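마지막 정거장까지 졸지 않기

밤기차를 타 본 사람이라면 알 것이다. 불이 반쯤 꺼진 객차에서 혼자 깨어 있는 그 기분! 나는 그걸 정말 좋아한다. 남들은 비행기로 두 시간이면 갈 곳을 왜 하룻밤이나 걸려서 가느냐고 묻지만, 그 하룻밤 때문에 가는 거라고 대답하면 다들 웃고 만다.

그해 8월에 내가 탄 것은 짐함에서 오르노프까지 가는 열차였다. 아니, 짐함이 아니라 빔함(Vimham)이다. 표를 파는 창구에서도 나는 똑같이 잘못 발음했고, 창구 직원은 유리 너머로 입술을 꾹 다물었다가 터뜨리면서 "비읍, 비읍!" 하는 시늉을 해 주었다. 표에는 897이라는 열차 번호가 찍혀 있었다. 숫자 밑에는 정차역이 깨알같이 적혀 있었는데, 세어 보지는 않았다. 세어 버리면 줄어드는 게 아까울 것 같았다.

내 침대는 39번, 위칸이었다. 위칸이라니, 이보다 좋을 수가 있을까. 사다리를 올라가 천장에 이마를 한 번 찧고(다들 한 번은 찧는다) 누웠더니 창문 윗부분이 꼭 내 눈높이에 걸렸다. 아래칸 사람은 들판을 보고 나는 하늘을 보는 구조다. 해가 넘어가는 쪽으로 전봇대 꼭대기만 줄줄이 지나갔고, 전선이 올라갔다 내려갔다 하는 것이 악보 같아서 나는 혼자 흥얼거리기까지 했다.

아래칸에는 할머니 한 분이 타고 있었다. 타자마자 신발을 벗어 가지런히 놓고, 보자기를 풀고, 삶은 달걀을 꺼냈다. 그러고는 위를 올려다보며 말했다.

"먹을 거지?"

물음표가 붙어 있지만 질문은 아니었다. 나는 내려가서 달걀을 두 개 먹었다. 소금은 약봉지처럼 접은 종이에 들어 있었는데, 고춧가루가 조금 섞여 있어서 기가 막히게 맛있었다. 지금도 집에서 따라 해 보지만 그 맛이 안 난다. 아마 기차가 흔들려야 하는 모양이다.

할머니는 주스툼(Zustum)에서 내린다고 했다. 주스툼은 새벽 역이다. 시간표에는 네 시가 조금 넘어 선다고 되어 있는데 정차 시간이 2분뿐이라, 못 깨면 그대로 다음 도시까지 실려 간다.

"그럼 제가 깨워 드릴게요. 저는 안 잘 거예요."

"젊은 사람이 왜 안 자?"

"다 보고 싶어서요."

"깜깜한데 뭘 봐."

나는 신이 나서 설명하기 시작했다. 깜깜해도 건널목의 종소리는 가까워질 때와 멀어질 때 음이 다르고, 강을 건널 때는 바퀴 소리가 갑자기 텅 비고, 불 켜진 작은 역을 그냥 지나칠 때는 의자에 앉은 사람의 얼굴이 딱 한순간 보인다고. 터널에 들어가기 직전에는 귀가 먼저 안다고. 할머니는 달걀 껍데기를 종이에 모으면서 끝까지 들어 주었다. 그리고 말했다.

"나는 이 길을 마흔 해 다녔는데 다 자면서 다녔네."

아홉 시가 되자 차장이 돌아다니며 불을 낮췄다. 식당칸은 86명이 앉을 수 있다고 문에 씌어 있었지만 남은 손님은 나와, 창가에서 카드놀이를 하는 남자 둘이 다였다. 나는 홍차를 시켰다. 유리컵이 금속 손잡이 안에서 달달달 떨었다. 이 소리도 좋다! 찻숟가락이 컵을 치는 간격으로 기차가 얼마나 빨리 가는지 짐작할 수 있는데, 그날은 사르미엔토(Sarmiento) 고개를 오르느라 숟가락이 아주 느긋했다.

고개 꼭대기에 신호소가 있다. 거기서 기차는 반대쪽 열차를 기다리느라 한참을 선다. 엔진이 조용해지면 객차 안의 소리가 하나씩 살아난다. 누군가의 코 고는 소리, 물병이 굴러가다 멈추는 소리, 복도 끝 세면실의 문이 덜컹거리는 소리. 나는 복도 창을 조금 내리고 얼굴을 내밀었다. 풀 냄새가 났고, 여름인데도 입김이 나올 것처럼 서늘했다. 별은 말할 것도 없다. 말하려면 밤을 새워야 한다.

그때 맞은편 열차가 왔다. 저쪽 복도에도 창을 내리고 서 있는 사람이 있었다. 우리는 손만 뻗으면 닿을 것 같은 거리에서 서로 눈이 마주쳤고, 그 사람이 먼저 손을 들었다. 나도 들었다. 그게 전부였는데 나는 얼마나 기뻤는지 모른다. 이 시간에 깨어 있는 사람이 또 있다니! 저 사람은 내가 지나온 곳으로 가고, 나는 저 사람이 지나온 곳으로 간다. 뭔가 물어보고 싶었지만 기차는 벌써 움직이기 시작했다.

그리고 나는, 부끄럽게도, 잤다.

정말 잠깐 눕기만 하려던 것이었다. 담요가 까슬까슬해서 절대로 잠들 수 없는 담요라고 생각한 것까지는 기억난다. 다음 순간 누가 내 발을 잡고 흔들었다.

"일어나. 해 뜨는 거 봐야지."

할머니였다. 보자기는 벌써 다시 묶여 있었고 신발도 신고 있었다. 창밖은 짙은 남색에서 막 풀려나는 중이었다. 내가 허둥지둥 사다리를 내려오다 또 이마를 찧는 동안 기차는 속도를 줄였다.

"제가 깨워 드리기로 했는데요."

"그러게. 나는 안 잤어. 자네 말 듣고 한번 들어 봤지. 종소리가 정말 다르데."

할머니는 그 말을 하면서 소녀처럼 웃었다. 강을 두 번 건넜는데 두 번째 것이 더 길었고, 터널에서는 귀가 먼저 알더라고 했다. 고개에서 손을 흔드는 내 뒷모습도 보았다고 했다. 나는 할 말이 없어서 보자기를 받아 들고 승강구까지 따라갔다. 2분은 짧다. 문이 열리고, 젖은 자갈 냄새가 들어오고, 할머니가 내려서고, 문이 닫혔다. 가로등 밑에서 할머니가 내 창을 찾아 고개를 두리번거리길래 나는 유리를 마구 두드렸다.

그다음부터 오르노프까지는 한숨도 자지 않았다. 해가 해바라기밭 위로 올라왔다. 밭이 끝나면 호수가 나오고, 호수가 끝나면 또 밭이 나왔다. 사람들이 하나둘 일어나 수건을 목에 걸고 복도에 줄을 섰다. 나도 그 줄 끝에 섰다. 줄이 길어도 아무렇지 않았다. 창이 있으니까. 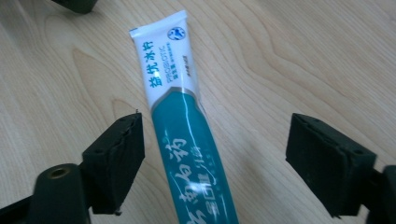 어느 독자는 이 이야기를 읽고 나서, 할머니가 정말로 밤새 깨어 있었는지 의심스럽다고 적어 보냈다. 마흔 해를 다닌 길이라면 종소리쯤은 자면서도 알 텐데, 젊은 사람 기분 좋으라고 그렇게 말해 준 것 아니겠느냐는 것이었다. 자기 같으면 그랬을 거라고도 했다.

나는 그 편지를 받고 한참 생각했다. 그럴 수도 있다. 하지만 강을 두 번 건넜다고 하지 않았는가! 두 번째가 더 길었다고. 나중에 지도를 펴 보니 고개와 주스툼 사이에 정말로 강줄기가 두 번 철길을 가로질렀다. 물론 마흔 해를 다녔으면 그것도 알았을 것이다. 여기까지 생각하고 나는 지도를 접었다. 확인할 방법이 있기는 하다. 다시 타는 것이다.

그래서 표를 샀다. 이번에는 오르노프에서 출발하는 반대 방향 열차다. 주스툼에는 한밤중에 서고, 고개에는 그보다 늦게 닿는다. 창구에서는 빔함을 한 번에 제대로 발음했다. 달걀은 넉넉히 삶았고 소금에는 고춧가루를 섞어 종이에 접어 넣었다. 침대는 또 위칸으로 달라고 했다. 고개에 닿으면 복도 창을 내리고 서 있다가, 맞은편 창에 누가 있으면 이번에는 내가 먼저 손을 들 생각이다.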